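Keep the Ketchup on the Table

My sister-in-law put her ketchup in a little white ramekin last September, with a tiny spoon, and I've been grumbling about it ever since. Since when did we get embarrassed by the bottle?

I grew up in Zustisthorpe, where the bottle came out with the plates and stayed out until somebody wiped the table. You passed it, you fought over it, you smacked the bottom of it. Now I eat at places like Beline, where a burger costs what my first shoes did and the sauce arrives as a smear – one smear! – and you have to flag someone down for more.

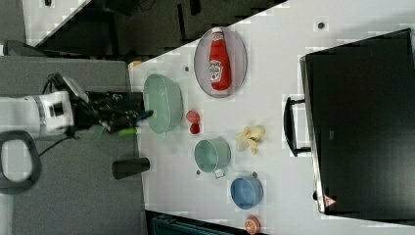
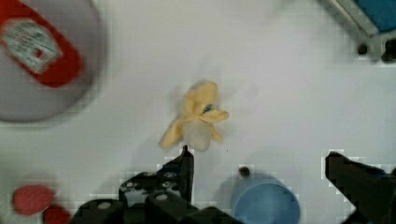 A plate with something red lying on it, both times. The Heinz label is readable in the first one.

I know the arguments. Bottles get sticky, they look messy, they spoil a nice cloth. Fine. But a meal at home isn't a magazine shoot, and I like seeing what I'm about to put on my fries. The diner on Shearer Street still keeps a bottle in every booth and I'd drive across town for that (I have, in snow). My sister-in-law is coming over next week and she's getting the bottle, and she can ask me to pass it.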